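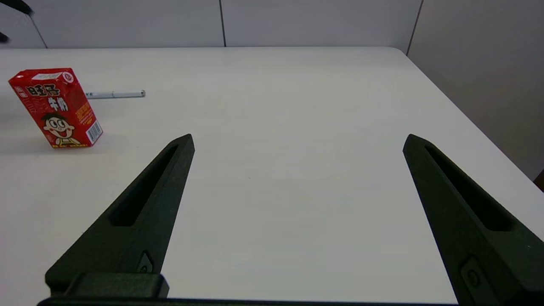 Nele Rothe wrote to me after last month's column to say the Flirska was the best desk she had ever owned, that hers had gone up and down every working day since April without a wobble, and that I should stop sneering at things I hadn't tried. Fair enough. I bought one.

Flirska is the sit-stand desk from Varncombe, the people who used to do garden benches. It comes in 2 boxes, one of which is far too heavy for a single person to get up a flight of stairs, whatever the sticker says. I paid 700 pounds for it. For that money I expected the screw holes to line up. Most did.

The instructions are drawings only, and the drawing for the crossbar shows it the wrong way round. I followed it faithfully, took it apart again and lost a Sunday afternoon. Varncombe's help page has a corrected version if you know to go looking for it.

Now the good part. The top is pleasant to write on and wipes clean. Sitting down, the desk is as steady as any I've used. Raised to my standing height it sways when I type, and the monitor sways with it. Nele says hers doesn't. She may type more gently than I do, or she may be shorter.

The motor is quiet enough. The memory buttons forgot my settings twice in the first week, once after a power cut and once for no reason I could find. I rang up about it and was told to hold the down arrow until the display blinked. It blinked. I'm still waiting to see if that has cured anything.

As for the health claims, the leaflet promises more energy, better posture and a clearer head. My back feels the same as it did. I stood a lot in the first few days, less after that, and I'm sitting as I write this.

If you already know you like working on your feet, try one in the shop at full height and lean on it hard. If you only suspect you might, put a box on the table you've got and see how long you last.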